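The Fondau community workshop will reopen its woodworking room in August following the replacement of 10 benches, the Twal Crafts Association announced. The project took nine weeks and was completed within budget.

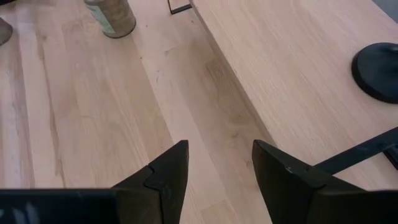
Members may reserve a place from 9 a.m. on opening day. The room serves 132 registered members, and evening sessions will resume on the same schedule as before. Pale wooden work surfaces such as the planked one shown, with its small knots and fine seams, are to be swept after each session – a rule that applies to all users. The annual fee remains $100.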